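How to Paper a Small Box Room With Leftover Rolls
By Kelly Marinho
12/12/25

Small enclosures take wallpaper well if you plan the pattern before cutting. You need two rolls, paste, a sharp knife and a steel rule. I used Drukeck paste, but any ready-mixed kind will do.

Wipe the panels down, size them and let them dry. Mark a plumb line on the back wall and hang the first strip there.
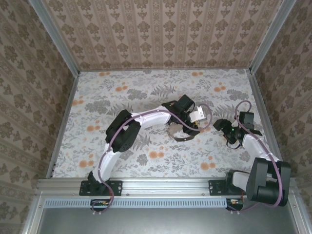 Striped patterns need the most care at the corners. Cut each strip 2 inches long and trim it after it is stuck. With a damask like the beige one on these walls, the brown motifs run in vertical stripes, so a strip that leans will show at once. Pick a floor print that is clearly different - gray ferns and small orange blossoms on off-white, say - and lay it last.

Let the walls dry overnight before you start overhead. Paste the paper, fold it loosely and work from the back toward you, smoothing with a dry brush.
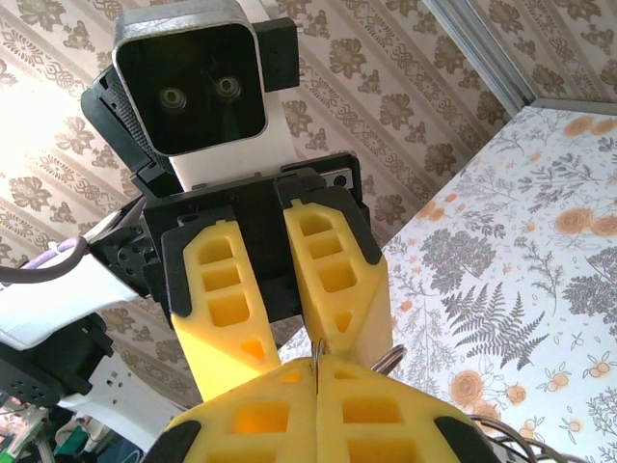
Ceilings are easier with a second pair of hands. Dolores Van Dusen held the folded end while I brushed. Patterned paper can go up there too, as it did here, but check which way the design faces first. Trim with a new blade and wipe off the paste.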